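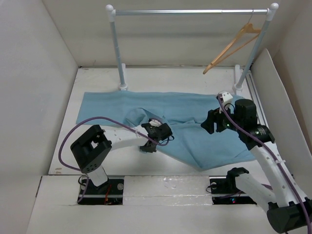
Blue cloth, with an empty hanger on the rail behind

I've lived 18 miles from Vemwood for most of my adult life and I had never once set foot in the assembly building until last week's open day. I'd signed petitions to it, moaned about it and written to my member twice (one reply, very polite, no use whatsoever). So when the notice went up saying the public could come in and see how the lobbying register works, I put my name down the same evening.

You go in by the side door on Mill Lane, past the bike racks. Bag search, sticky badge, then up two flights to a landing where Tõnu Vaher was waiting with a clipboard. He's deputy clerk and has been there long enough to remember when the register was an actual book, which he still has and let us pass round. The early pages are lovely. Somebody wrote "lunch, fish" next to one meeting and left the purpose column blank.

These days it's all on a screen, of course. There were 383 meetings logged last year, and Tõnu put the whole list up and let us shout out things to search for. Naturally the first one was parking. Then a man near the window asked for the bus contract and up came Ferusico, with five meetings between spring and September, three of them with the same member. All above board and all written down, but there was a bit of muttering! I'd have liked to see what was said in them, and so would everyone else, but the rules only ask for a date, a name and a subject, and the subject can be as vague as "transport matters".

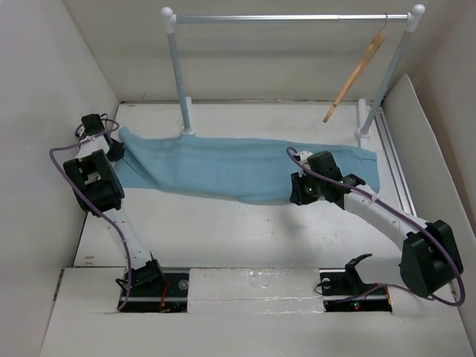
Photo: Baiba Kļaviņa

That was the bit the second session got its teeth into. Sigita Org chairs the standards panel and she's pushing for a rule change that would make people give a proper summary of each meeting, up to 800 words, published within the month. She talked for a good while without notes and I could have listened for longer. Her worry is the small groups. A firm like Pruller can get somebody in the office to write up a summary before the coffee's cold, but if you're three neighbours trying to save a footpath you might well give up at the form. She wants a short version for them, and she's had a fight over where the line goes. At the moment the draft says any group spending under 2,000 a year on campaigning gets the short form.

I asked whether emails count. They don't. Nor do phone calls, nor bumping into somebody at a dinner, and you could feel the room sag a little at that. Jaanus Adomaitis, who sits for the east ward and had come in to take questions, said he logs his calls anyway and thinks the others should too. He got a small clap. He also got a very long question about hedges from the woman beside me, and I thought he handled it well.

Lunch was in the members' canteen – soup, decent bread, a queue right out to the stairs. I ended up at a table with a couple who'd come on the early train and a sixth-former doing a project on second chambers who knew far more than the rest of us put together. She explained to me why the bill had been sent back to the panel stage, and for the first time I understood it. The vote had been going to fail, so they pulled it the night before to rework two clauses. If it fails outright it can't come back until after the next election.
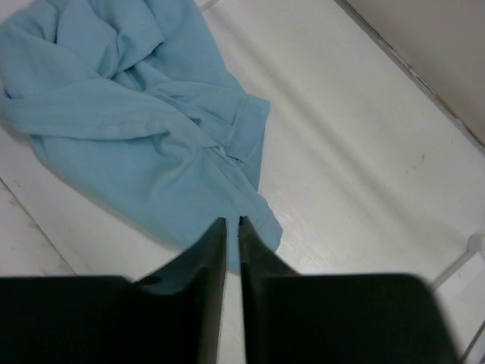
After lunch we were let into the chamber itself. It's smaller than it looks on the website and the seats are murder on your back. Mārtiņš Petrauskas from the clerk's office showed us how a division works and we held a pretend one, on whether the canteen should bring back rice pudding. The ayes had it by a mile. You walk out through one door or the other and give your name, and I was surprised how exposed it feels, even over pudding, with people watching which way you turn.

I'd go again, though there are a few things I'd want done differently. The sound at the back of the committee room was poor, and the handout had last year's web address on it, so half of us spent ten minutes staring at an error page. And I'd have liked to hear from someone who does the lobbying. Yagi had been down to send a speaker and dropped out, so we only got one side of it.

The revised clauses go back to the panel on Thu 23 February and the public gallery is open for it. You don't need to book, but bring something with a photo on it for the door, and a cushion.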